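2019-08-30

**Pulosberg (limited series, 6 parts) – progress report to the Pringate fund**

Quick one, as agreed. Longer version with the budget sheet comes after picture lock on part four.

**Where we are**

Parts one and two locked. Three is at fine cut, running long by a few minutes and it shows in the middle, the ferry stuff mostly. Four is an assembly, not pretty yet. Five and six shot but not synced. Main unit wrapped in May, pickups finished since, 22 scenes in all including the courtroom redo you asked about.

Scripts: no more changes expected. The ending of six stays as in the version you approved. We did try the softer one in the edit and dropped it.

**Locations**

Prirkulcombe is done and handed back. The harbor office needed repainting on our cost, already in the sheet under contingency. The town has asked for a screening of part one before broadcast – we'd like to say yes, need your OK on that becuase of the press embargo. 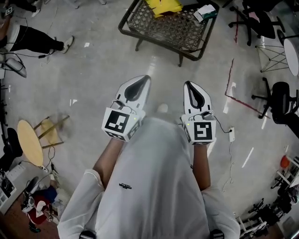

*Two hand-held grippers with marker blocks, seen from above.*

**Post**

Sound is the slow part. Nassar has the mix for one and two, first pass back and it's good, dialogue much clearer in the harbor scenes. Some ADR still owed on three. Grade starts once four locks. Music: main theme delivered, end credits song not cleared, publisher is slow answering. Backup track picked if it falls over.

VFX count went up, 233 shots now across the series. Most are small, signs and phone screens, sky fixes. The storm in five is the only big one and it has its own line in the budget.

**Money**

On budget overall. Overspend on transport, underspend on cast travel, they nearly cancel out. Second installment recieved, thank you. Third is due on delivery of part three and we'll invoice then.

**Audience stuff**

Trailer test went out to the mailing list, 581 replies. People like the lead and the setting. A lot of them thought it was a murder mystery from the first minute – it's a smuggling story, so the trailer is being recut. New version to you before it goes anywhere.

**Need from you**

- yes or no on the town screening
- credit wording for the fund, logo file too (the one we have is low res)
- whether all six go up at once or weekly, affects the recaps

**Next**

Lock three, then four. Start sync on five. Subtitles quote is in, will forward seperately.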